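Stirnley Commissions: Audio and Text Archive

Release 2, October 2021

Summary

This dataset accompanies the Stirnley commissioning program, a partnership between Zimer Arts Centre and the Lammont Gallery. It contains 53 artist interviews and 174 wall texts, supplied as plain text with matching audio where the artist has given consent.

Contents

interviews/ – full transcripts, one file per interview
walltexts/ – exhibition labels in English
audio/ – recordings in WAV format
index.csv – titles, venues and rights status 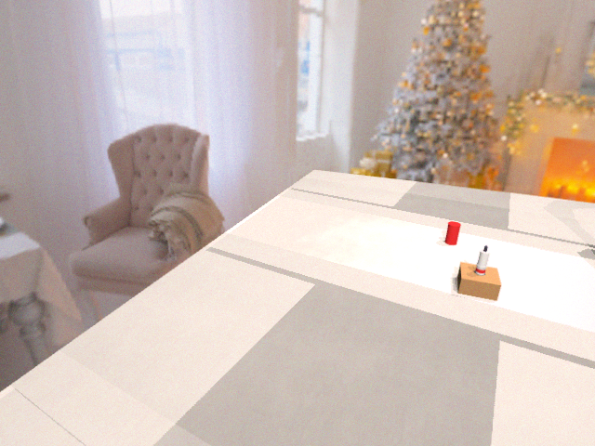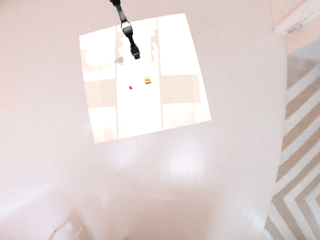 Rendered views, both with a pale tabletop.

Changes in this release

The index now records the venue of each work. Spelling of place names has been standardised, and 12 transcripts have been corrected at the request of the artists. Recordings made after June are held over for the next release.

Access and use

The archive may be used for research and teaching. Copyright in each interview remains with the artist – written permission is required before any recording is broadcast. Please cite the archive by title and release number.

Requests for corrections or removal should be sent to the Rashti Reading Room, Lammont Gallery.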